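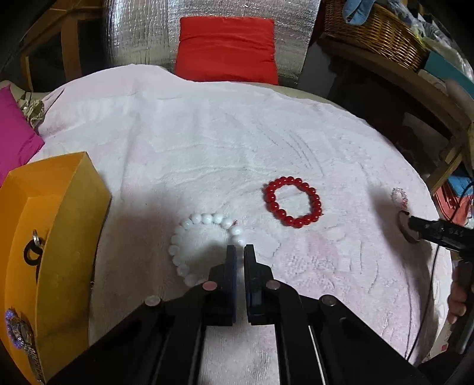 Restringing Beaded Bracelets: Cord, Knots and Bead Holes

Most bracelets returned to the Clonddale repair bench fail at the cord. The beads are normally fit for reuse. Between June and the end of the last count, the bench logged 2,588 stretch bracelets, and 1,979 of them had parted within a finger's width of the knot. The rest were split between worn cord at a rough bead hole and plain overstretching. Zinhle Khumalo compiled the log and has revised the bench sheet to match. The main points follow.

Cord diameter. Choose the thickest elastic that passes through the smallest hole in the set twice. A single thick strand outlasts a doubled thin one in round beads with clean holes. Doubled cord is still preferred for faceted glass, where the hole edge is often sharp. Check a new reel before use, as the stated diameter is nominal and two reels with the same label can differ enough to matter.

Pre-stretching. Cut the cord to the wrist measurement plus a hand's length at each end. Pull it slowly to near its limit, hold, and release. Repeat several times before threading. Cord that has not been pre-stretched will lengthen in wear and leave a visible gap between beads. Members who skipped this step accounted for most of the second repairs on the same piece.

Bead holes. Run a bead reamer through any hole that catches on a fingernail or a scrap of thread. Glass should be reamed under water, with light pressure and from both sides. Plated or coated beads should not be reamed, as the finish lifts at the rim. 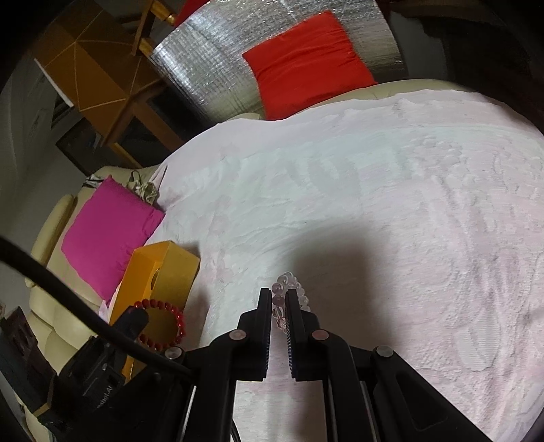
Transparent beads need extra care at this stage, as dust left in the hole shows through the wall once the cord is in. Rinse, dry fully, and thread on clear cord. White cord reads as a line through the middle of the bead, and black cord darkens the whole piece.

Knot. The surgeon's knot remains the standard. Tighten it while the cord is under light tension, and apply one drop of flexible jewelry cement. Do not use instant glue, which hardens the elastic and moves the break to the edge of the glued section. Leave overnight before trimming to 4 mm tails, then draw the knot into the neighboring bead.

The Rønning pattern cards have been corrected for the new tail length. Older cards can be handed in at the Bivent counter, where 600 replacements are held. The Flilia clasp supplement is unchanged.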